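Cupboard confessions, by Etelka Bakos

Well, I finally did the snack cupboard. It only took being home every day since February to face it! I'd been eating my way along the front row and pretending the back didn't exist, and then a bag of lentils fell on my foot and that was that.

My favourite find was a tin of custard powder from the old Katona grocery in Ornham, with an $11 sticker on it (eleven dollars, for custard powder, what was I thinking). Zoltán Erdős reckons it'll still be fine. I've been to dinner at Zoltán's, so I'm having a second opinion.

My rule now is that treats live where everyone can see them and the flour and rice get the deep shelves. I'm eating fewer biscuits, oddly enough. Mum always hid ours above the fridge and we'd have the lot gone by teatime. 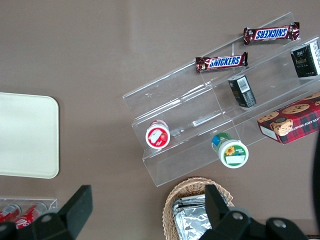 Snickers on the steps, top shelf and next one down.

Thanks to everyone who sent in recipes after the last newsletter, too. We had almost 20, and the Clellia lemon slice was the clear winner at our place. I halved the sugar and used limes, and it still set beautifully. If you've got a good one for using up lentils, please send it along, because I have a lot of lentils. The soup ones I've got covered, so something baked would be lovely!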